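Relatório de progresso n.º 3 – Clube de Robótica de Halville
Projeto Vera: manipulação de utensílios domésticos
Período: de abril até à data deste relatório

O clube manteve as sessões previstas e concluiu a segunda tarefa do plano, que consiste em pegar em colheres e pauzinhos e arrumá-los num porta-utensílios. Até agora foram gravadas 624 demonstrações, das quais cerca de 100 ficaram de fora do conjunto de treino por falhas de sincronização. Participam 13 alunos, divididos em turnos.

A maior dificuldade continua a ser o cabo das colheres, que é estreito e obriga a alinhar bem os dedos da garra antes de fechar. Os alunos passaram a anotar em cada gravação o ponto do cabo em que a garra fecha. A revisão dessas notas está atrasada e deverá ficar pronta no próximo período.

Da verba atribuída pela Fundação Panicker falta gastar a parte destinada a armazenamento. Pedimos autorização para a usar na compra de dois discos externos.

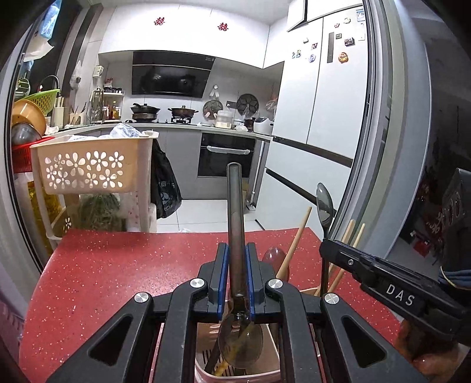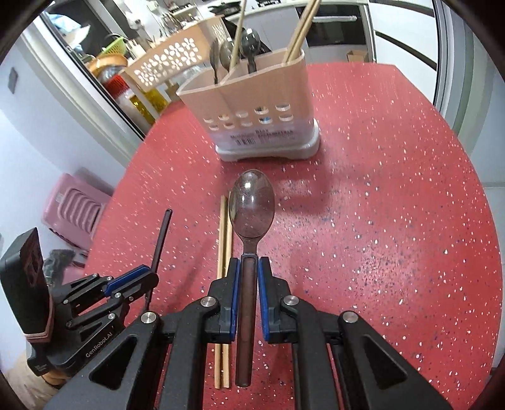
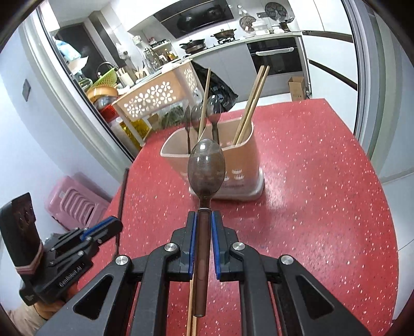

Tarefa 2: colher segura entre as almofadas azuis da garra, nas três fotografias.

Texto: Kalliopi Balaskas, coordenadora do clube
Revisão: Apostolos Galanis
13 de junho de 2022

A terceira tarefa, com taças e tampas, começa depois da pausa de verão. O guião de gravação já está escrito e será testado primeiro por um turno só. A escola de Grarholm pediu para assistir a uma sessão, e aguardamos a confirmação do transporte. O próximo relatório incluirá as contas finais do material.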